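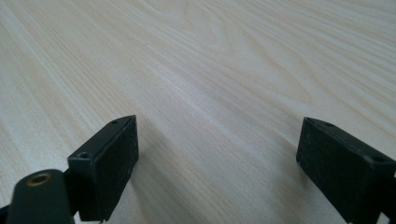

shimstock

We are collecting demonstrations for a small soft-goods task (gloves and a knit hat, to be picked up and put in a basin) and I want opinions on the split before we record more. So far we have 248 episodes from the hand-held gripper and 121 from the glove rigs. Same table for both. The Climside arm that will run the policy has a parallel gripper.

Two problems. The hand-held episodes start with the fingers fully open over the wood, but the start height varies a lot between operators. The glove episodes have clean wrist tracking, but we have to map five fingers down to two, and the mapping is bad at the moment the fabric folds. Current mapping is thumb against the mean of index and middle. Is it worth fixing, or should I drop the glove data?

parkerize
Drop it. The target has two fingers, so record with two fingers. Every retargeting step adds error you can't see in the loss. We spent a spring on this at Căpraru and ended up training on hand-held only.

lowpass_lou
Disagree. Hand-held operators learn to work around the tool. They scoop, they drag to the table edge, they use the side of one pad. Then the arm copies the drag and hits its joint limit. Bare fingers show what the cloth wants to do. Which software are you using for the time sync?

shimstock
Nater logger for both, hardware trigger on the hand-held, software timestamps on the gloves. Measured offset between the glove stream and the head camera is 10 ms, stable over a session.

parkerize
10 ms is fine for this. I still don't see what the gloves buy you. 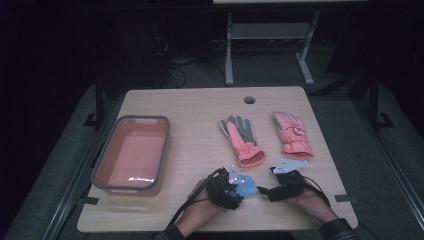

lowpass_lou

Bimanual work is where I would keep the gloves. One parallel gripper can't hold a cuff and straighten a finger at the same time, and if you ever add a second arm you will want that data on disk. Check your occlusion numbers first. With both palms up and the small blue glove held between the fingertips, the black straps hide part of the fabric from the head view, so any label you take from that camera during the handoff is suspect. The marker plates stand clear on the back of the rigs, so I would trust the wrist pose and throw out the cloth segmentation for those frames.

shimstock
Fair. We only have one arm, but a second is on the list. I can mask the handoff frames.

dry_run_only
Cable routing matters too. On a tethered rig like that I would log when the cable goes taut. Ours pulled the wrist a few degrees at full reach and we took it for an operator habit until March.

parkerize
Which is my point about maintenance. The hand-held has two pads and some screws. 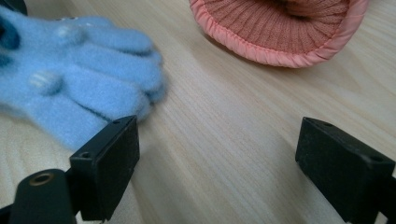 Hand-held view: blue glove by the left pad, pink hat farther back.

shimstock

This is the kind of start I have trouble with. Both items are in view and nothing in the frame says which one the operator is going for. The left pad overlaps the lower part of the glove, so a human would guess glove. I don't want the policy to guess. Options are a language label per episode or a fixed pick order.

parkerize
Fixed order. Nearest item first, always. Write it on the instruction sheet.

lowpass_lou
Fixed order breaks the first time an item slips and something else becomes nearest. Use labels. One short phrase per segment, typed afterward from the replay.

parkerize
Typed afterward by whom? With 555 episodes that is a week of somebody's time, and people get lazy and paste the same phrase.

dry_run_only
Giston's annotation tool lets you set the phrase before recording and reject the episode if the first grasp is on the wrong item. It catches most of it. You still have to split the segments by hand.

shimstock
555 is the target once both sets are done, so yes, that is the cost. Plan for now: label before recording, pick order left free, start height fixed with a printed stop beside the table. Gloves stay in, handoff frames masked, trained as a separate head. I'll also run hand-held only as a baseline so parkerize can have the comparison.

parkerize
Same seed for both, please. And hold out the hat completely on one run. The opening on those is easy to grab by the rim and it will flatter your success rate.

shimstock
OK, hat held out on one run each.

dry_run_only
What material is the stop? We tried foam and people leaned on it.

shimstock
PLA, 40 percent infill. It doesn't give.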